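My daughter's robotics club and the bowl problem

I said I would write something after the April open evening, so I'm writing it, although my opinion hasn't moved much.

The club meets at the Levden building and costs $68 a term, parts not included. There are 29 kids signed up and 4 arms that work on a good night. Do the math on how long each kid spends driving one. Mine says she mostly holds the clipboard.

This term's project is called Leka and the goal is to sort and stack bowls. Ayana Sisay, who runs the older group, told the parents that the students have recorded 3,000 tries so far and that a model is learning from them. I asked what share of those were any good. She said they were still going through them, which I appreciated more than the slides we got from Blagoje Vasić, where everything was "on track."

My trouble with it is this. A kid moves the arm by hand or with a controller, over and over, and a computer someplace else does the part that gets called learning. I'm not sure what the kid picks up besides patience. Rocío Giraldo's son told me he had learned Python, and then told me he had copied the script from last year's team. He was very cheerful about it.

The fingers get redesigned a lot, I'll give them that. My daughter can talk for ten minutes about why a thin rim is harder to grab than a block, and she did, in the car, at 8:30 at night. That part sounded like school to me. The Zodley regional is a different matter, because the rules changed twice and the entry fee did not come back either time.

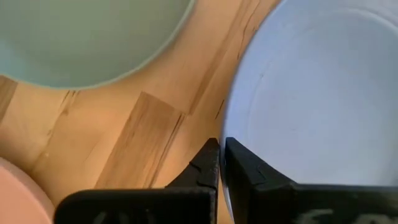 Do the students need to know how to code before they join?

Most of them don't, and the first few weeks are spent on moving the arm and keeping a log of each try.

I've paid for next term. I still want to see the log.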